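Projects > Junuvside Pilot > Progress Reports

May — prepared by the Junuvside project office

We're glad to be writing with mostly good news this time, and thank you again for your patience while the Wuda simulation kit got settled in on our machines. We have now run 285 of the 1,000 practice grasps we promised you, all with the Ziltier gripper model, and the staff have grown rather fond of it! 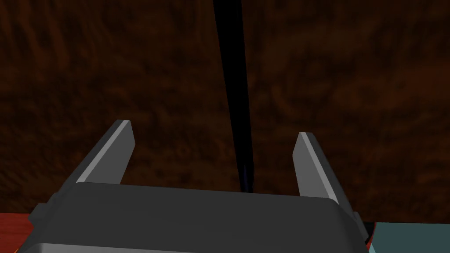 Wuda simulator, gripper view: fingers open on either side of a thin dark rod, over a wood-grain surface.

Thin parts are still our slowest — we lost most of a Monday to contact settings — but Nwosu's support desk was kind about it and sent a revised file. The license covers up to 40 seats and we are using 3, so we would like to move to the smaller plan before the next payment, if you agree.

Junuvside project office | Contact us | Back to top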